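Flundport七月起单独回收外卖纸品 杯托纸杯纸袋不再混装

Flundport的咖啡店、面包房和快餐店从七月起将把外卖用的纸杯、杯托和纸袋与其他废纸分开交运,由回收公司Sani统一收取,送到Nurberg路的分拣间处理。首批报名的店铺有47家,大部分集中在港口一带和火车站前的商业街,另有几家在城北的学校附近。试行期为五个月,期满后由市环境部门决定是否推广到全市。

按照目前的做法,店里收回来的纸杯、杯托、纸袋和纸箱大多丢进同一个蓝色桶里,由收纸车压实后运走。环境部门在一份说明里写道,这种做法省事,但压实以后很难再分开,沾了奶和糖浆的纸杯会把旁边干净的纸箱弄脏,整车纸因此降级,有时干脆被纸厂退回。去年冬天Prustham纸浆厂就退过Flundport的货,退回来的纸在转运站放了几个星期,最后送去焚烧。

Prustham纸浆厂是这次试行的接收方。该厂主要生产纸浆模塑制品,包括蛋托、杯托、果蔬托盘和小件电器的内衬,原料以旧报纸、旧纸箱和回收的模塑制品为主。厂方表示,杯托一类的东西纤维已经比较短,适合再做一次同类产品,不适合拿去造书写纸。只要没有油污和塑料膜,撕破、压扁、断成几截都不影响使用。
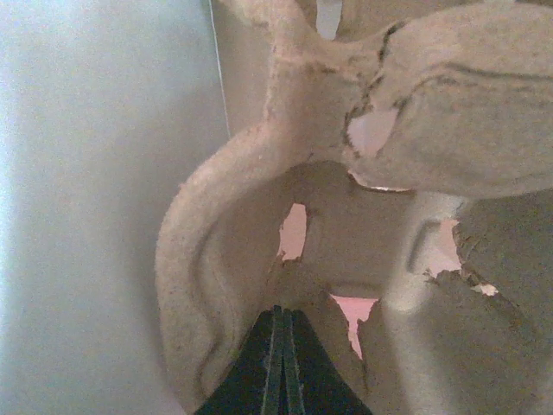 撕裂起皱的米色纸浆模塑件,表面可见细小的深色斑点。

破损的杯托能不能收,是店铺在报名阶段问得最多的问题。不少店主以为只有完整的杯托才能回收,顾客拉扯坏的、角上缺了一块的,一向当作垃圾处理。Sani发给各店的单子上现在加了一行字:破的照收,湿透的晾干再收,沾了油的不收。轻微的咖啡渍可以接受,奶油、酱汁和食用油不行,粘着蛋糕碎屑的要先抖干净。

杯托上夹着的其他东西也要拿掉。据Sani介绍,店里交上来的试收样品中,杯托的杯槽里常常塞着糖包、木搅棒、揉成团的餐巾纸和收银小票。收银小票多用热敏纸,要单独扔进普通垃圾。糖包如果没有拆开,店里可以自行处理,不必交来。贴在杯托上的订单标签撕得下来就撕,撕不下来的可以留着,纸浆厂的筛网能把胶和标签筛出去。

纸杯的情况比杯托麻烦。多数外卖纸杯内壁有一层薄薄的塑料膜,用来防漏,这层膜要在水里长时间搅拌才能同纸分离,普通纸厂没有这道工序。Prustham有一条能处理覆膜纸的生产线,但只在攒够一批原料后才开机,所以纸杯要与杯托分开装袋,不能为了省地方把杯托套在纸杯外面一起交。厂方给Flundport定的开机量是每批2000只以上,不足的先存在Nurberg路。

杯子交出来前要倒空,不要求洗净。店里可以在回收桶旁边放一个倒水的小桶,让顾客把剩下的饮料和冰块倒进去。空杯要一只套一只摞起来,杯口朝同一个方向,摞好的杯子放进专用的长袋里。杯盖单独收,塑料盖走塑料回收,纸盖同杯托放在一起。吸管分两种,纸吸管可以混在杯托里,塑料吸管按普通垃圾处理。外形看上去差不多的,店里以进货单上写的材质为准。

纸袋的分法写在单子的背面。环境部门原先打算把所有纸袋归成一类,后来听取了几家面包房的意见,改为两类:没有覆膜、没有大面积印刷的牛皮纸袋为一类,印了彩色图案的白纸袋和花纸袋为另一类。前一类可以同旧纸箱一起处理,后一类需要脱墨,价格也低一些。店铺如果实在没有地方放两个袋子,可以把纸袋都放在一起交,由分拣间来分。

提手是另一个容易出错的地方。纸绳提手同袋身材料相近,可以留着。棉绳、尼龙绳和塑料提手要剪下来,连同绳头处的塑料扣一起扔掉。很多店主反映,有些绳子看上去像纸,摸上去又有点滑,很难判断。Sani的建议是把绳头捻开,能捻成一条纸带的是纸绳,捻开后是一缕一缕细丝的多半不是。拿不准的时候就剪掉,剪下来的绳子很少,不会占多少地方。 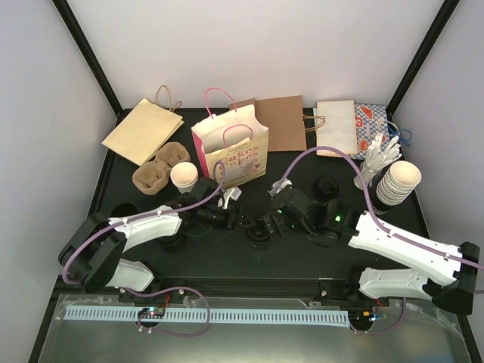 分拣间设在Nurberg路一栋旧仓库的底层,原来是一家船具店的库房,去年空出来以后由市里租下。屋里重新刷了墙,加了排风和照明,靠门的一侧留给卸货,里侧用来存放打好包的纸。环境部门说,选这里主要看中门口能停货车,离港口的商业街也近,收运车不必穿过老城那几条单行的窄街。早上七点以前不卸货,这是租约里写明的,楼上有住户。

收运分两条线路。一条走港口和鱼市周围,另一条走火车站前街和城北。两条线都安排在下午店里生意较淡的时段,车到之前店铺把袋子放在后门,不要放在人行道上。遇到下雨,袋子要放在有遮挡的地方,或者留到下一趟再交。纸淋湿后分量加重,容易发霉,分拣间没有烘干设备,霉变的纸只能报废。

收运用的袋子由Sani免费提供,颜色有区别:棕色袋装杯托和纸盖,白色长袋装纸杯,蓝色袋装纸袋。袋子可以反复使用,交走一袋换回一只空袋。店铺自己的垃圾袋不能代替,黑色垃圾袋尤其不行,收运员在车上看不见里面装的是什么,遇到黑袋一律不收。袋口请用附带的绳子扎好,不要用胶带缠。

费用方面,试行期内店铺不必为这部分纸品付收运费,原来的蓝色桶照常收费。有店主问,纸杯和杯托分走以后蓝桶装不满,能不能换成小一号的桶。环境部门答复说可以申请,换桶不收手续费,但要等试行满一个月,看实际的量再定。已经同别的公司签了废纸合同的店铺,要先查看合同里有没有独家条款,有独家条款的暂时不能参加。

几家店铺已经按新办法试着分了一阵。港口边一家兼卖早餐的咖啡店把回收处设在糖浆和搅棒的台子旁边,顾客喝完顺手就能放。店方说,头几天杯托里混进来的餐巾纸很多,后来在旁边又放了一个小桶专门收餐巾纸,情况好了一些。火车站前的一家面包房则觉得回收的量没有预想中多,买面包的人大多把纸袋提上火车,真正留在店里的是破了口的袋子和装错了尺寸换下来的袋子。

城北一家奶茶店提出的问题是空间。这家店的后间很窄,冰柜和货架之间只能侧身过去,再放三种颜色的袋子就没有地方站人了。Sani同意给这类小店提供可以挂在墙上的袋架,先挂两只袋子,纸袋和杯托轮换着收。袋架数量有限,需要的店铺可以在报名表的备注栏写明墙面的宽度,以及墙上能不能打孔。

也有店主对分得这么细有意见。在环境部门六月召开的说明会上,有人提出外卖高峰时店员忙不过来,很难要求他们把每个杯托翻过来检查。环境部门的答复是,店里做到大类分开即可,细分由分拣间完成,交上来的袋子里有少量错放不会扣分,也不会退回。只有两种情况会退:袋里有玻璃或者金属,袋里有大量液体。

居民手里的外卖纸品暂时不在这次试行的范围内。住户可以把用过的杯托带回参加试行的店铺,不要求是在那家店买的,门口贴有棕色杯托标志的都收。家里的蛋托也可以一起带去,材料同杯托一样。纸杯最好不要带,店里放杯子的地方有限,留着给堂食和门口喝完的顾客。学校和办公楼如果用量大,可以单独同Sani联系,由公司派人上门看过之后再定怎么收。

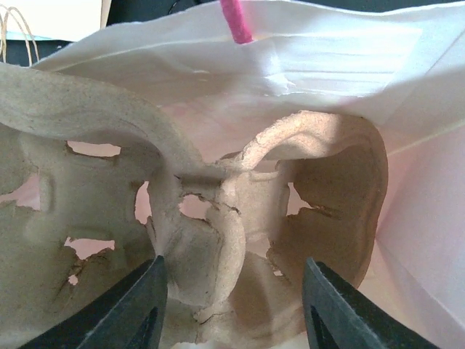 重复使用的办法也在考虑之中。几家店主提出,完好干净的杯托没有必要送去打浆,可以直接留给下一位顾客用。卫生部门对此的意见是,杯托不直接接触饮料,店铺可以回用,但要满足两个条件:表面没有污渍,没有受潮变软。杯槽已经松动或者边沿开裂的不要再用,装上热饮后容易从中间断开。回用的杯托要同新杯托分开放,顾客要求换新的,店里应当给换。

纸袋同样可以回用,只限装带包装的食品和物品,不能直接装面包和蛋糕。有家面包房在门边放了一只筐,里面是顾客还回来的纸袋,需要的人自己取。店方说取用的人以附近的住户为主,大号的袋子走得快,小号的常常剩下。剩下的小袋子攒够了就放进蓝色袋里交走。

纸杯不能回用,这一点单子上用粗体写明。顾客自带杯子的优惠由各店自己定,环境部门不作统一要求。部分店铺目前给自带杯的顾客减免一点零钱,也有店铺改成积点换饮料。环境部门说,试行期间会请各店记下每周进了多少箱新纸杯,用来同往年的进货量作比较,这个数字只作统计用,不对外公布单店的情况。

Prustham纸浆厂方面提醒,有几样东西看上去像纸浆模塑制品,其实不能混进棕色袋。一种是甘蔗渣做的餐盒,颜色偏白,表面较光滑,有的加了防油剂。另一种是压了膜的模塑托盘,用来装切好的水果,撕开边缘能看到一层透明的薄膜。还有育苗用的小盆,里面往往带着泥土。甘蔗渣餐盒如果干净,可以放在纸杯的袋子里,另外两种请扔进普通垃圾。

试行期间,环境部门会抽查各袋的分类情况,抽查结果每月发给店铺一次,写明袋里常见的错放物品。第一份结果预计在八月初发出。部门同时在修改给店铺的张贴画,现在这一版字太小,几家店反映贴在桶上顾客看不清。新版将只留图形和品名,有英文和中文两种,港口一带游客多的店可以两种都要。

报名仍在继续,七月中旬以前提交的店铺可以赶上第一轮收运,之后报名的从八月开始收。报名表可以在市环境服务窗口领取,也可以向收运车上的工作人员要。填表时需要写明店铺的营业时间、后门的位置、每天大致用掉多少杯托和纸杯,以及是否有可以遮雨的存放处。合租一栋楼的店铺可以共用一套袋子,由其中一家出面填表。

Nurberg路分拣间不对个人开放,也不接受自行送货。试行期间如有线路变动,Sani会提前通知各店。港口夏季市集期间鱼市后街封路,那一段的店铺请把袋子送到街口的临时收运点,时间为下午三点到四点。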